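Notebook, glass cleaning and storage, March

Continuing from the previous entry on residue in the dye bath vessels. Summary for whoever picks this up: the haze on the walls is mineral scale with dye bound into it, and detergent alone does not shift it. Viktória Vörös ran the same detergent at double strength and got the same haze. We are treating it as a scale problem from now on.

Water first. The tap supply on this floor is hard. The meter gave 1,068 microsiemens per centimeter on the first draw of the morning, before anyone had run the tap. Lâm Quan wants the reading repeated after a long flush. Agreed, but a drop large enough to change the plan is unlikely. Final rinse will be deionized in every case.

Procedure as it stands at 10:40:

Empty the bath into the dye waste drum. Pre-rinse with tap water. Soak in citric acid solution, 6 percent by weight, at room temperature. Brush. Rinse with tap water, then deionized water, two changes. Drain inverted on the rack.

Do not mix the acid soak with the bleach-based cleaner kept for the floor. Tín Triệu has moved the bleach to the lower store and written the new location on the chemical list.

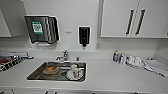 Can the acid soak be skipped for vessels that have only held undyed rinse water?

Skip it if the vessel dries clear. Scale builds up from plain tap water too, only slower, so a vessel that has stood full overnight gets the soak regardless of what was in it.

Soak time is still open. The Lenderine data sheet for the old powder gave a time for scale but said nothing about bound dye. Kha Hầu's first strip of test pieces came out clear at the long end and patchy at the short end, with the middle too close to call by eye. Repeat with a fresh batch of solution. The first batch had already been used on the Gredari bath and was visibly tinted, so I do not trust the short-soak result. Discard tinted solution even if the pH is still in range.

Brush wear: nylon bristles splay after a few days in acid. Replace when splayed. The wire-cored ones scratch at the tip and are withdrawn.
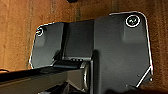

Inspection by eye has been inconsistent between people, and lighting accounts for most of it. Cúc Lã passed a vessel under the ceiling light that I failed at the window an hour later. The haze is thin and shows only where light skims the surface at a low angle. Dark parts behave the same way: on the charcoal-gray gripper, the rounded edges carry soft highlights and one plate has a faint lighter patch from reflection, which at a glance could be logged as residue. Rule for the inspection sheet: tilt the piece. A mark that moves with the light is a reflection. A mark that stays put is residue and goes back to the soak. Background is to be matte black card for clear glass. White card hides scale almost completely.

Checked the rule on yesterday's rejects. Two of them were clean. Returned both to stock and corrected the sheet.

Labels are a separate annoyance. The solvent-proof pen survives detergent but lifts in citric acid, and Hà codes were lost on part of the last set. Trying engraved tags on wire loops, to be removed before the soak. Plola sells a ceramic marking paint that has to be fired, too slow for what we need.
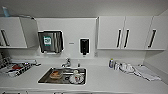

Storage after drying needs a written rule as well. Clean glass left out picks up dust within a day, and dust on a damp wall gives spots that look like poor rinsing. Pieces go away dry, inverted, on clean liner paper. Wall cabinets are preferred over open shelves, with the doors shut; a door hanging open like the one on the upper left cancels the benefit. Tops of cabinets are not storage. Liner to be changed when marked.

Still to do: flush test on the tap, soak series with fresh solution, pH of the spent batch before it goes to waste. Viktória has the meter until 15:00.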